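Wie viele Demos braucht ihr pro Objekt? (Greifer, Handgelenkkamera)

dotamuno
Hallo zusammen, ich sammle seit Juni Beispiele für unser Greifprojekt (intern heißt es Esari) und komme ins Grübeln. Wir haben jetzt 315 Episoden, verteilt auf 18 Objekte. Klingt nett, aber die Policy greift bei allem Dunklen gern mal daneben. Mehr vom Gleichen aufnehmen oder lieber die Umgebung variieren?

maeng_dy
Umgebung variieren, ganz klar! Ich hab mal wochenlang am selben Tisch bei derselben Beleuchtung aufgenommen und am Ende konnte das Ding genau diesen einen Tisch. Dreh den Aufbau, stell Kram dazu, nimm auch mal abends auf.

S_Ogunleye
Seh ich anders. Bei 18 Objekten und so wenigen Episoden würde ich erst mal gar nichts variieren, sonst weißt du hinterher nicht, woran es liegt. Nimm 2 Objekte, mach die sauber, dann weiter.

maeng_dy
@S_Ogunleye Und dann hast du zwei Objekte, die nur im Labor funktionieren ;-)

dotamuno
Ihr habt irgendwie beide recht, das hilft mir jetzt auch nicht :D Vielleicht mal konkret, so sieht das bei mir aus der Handgelenkkamera aus:

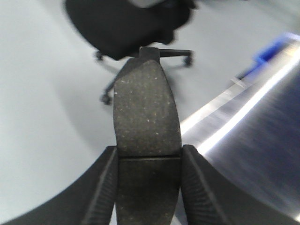
Grau gesprenkelter Block zwischen den Fingern, rechts der Edelstahl mit Reflex.

Schwarze Finger, dunkles Objekt – unterhalb der Naht erkenne ich selbst kaum noch, wo der Block aufhört und der Greifer anfängt.

tijani_o
Der Glanzstreifen auf dem Metall würde mich mehr stören als der Block. Leg mal was Mattes drunter, wir hatten bei Balogun genau so eine Oberfläche und danach war Ruhe. Und rechts ist es ganz schön verwischt, wie schnell fährst du denn? Oder Belichtungszeit runter, Licht scheinst du ja genug zu haben.

S_Ogunleye
Matte Unterlage ja, aber bitte nicht mitten im Datensatz wechseln, ohne es in die Metadaten zu schreiben. Den Fehler hab ich gemacht und einen ganzen Sonntag lang Episoden sortiert.

dotamuno
Ich teleoperiere von Hand und werd nach der neunten Wiederholung halt ungeduldig, das sieht man wohl. Okay, dann jetzt langsamer, und ich probier 9 Episoden mit Matte und 9 ohne, gleiches Objekt. Ich meld mich mit den Ergebnissen.

maeng_dy
Mach, und lass den Bürostuhl ruhig mal woanders stehen ;-)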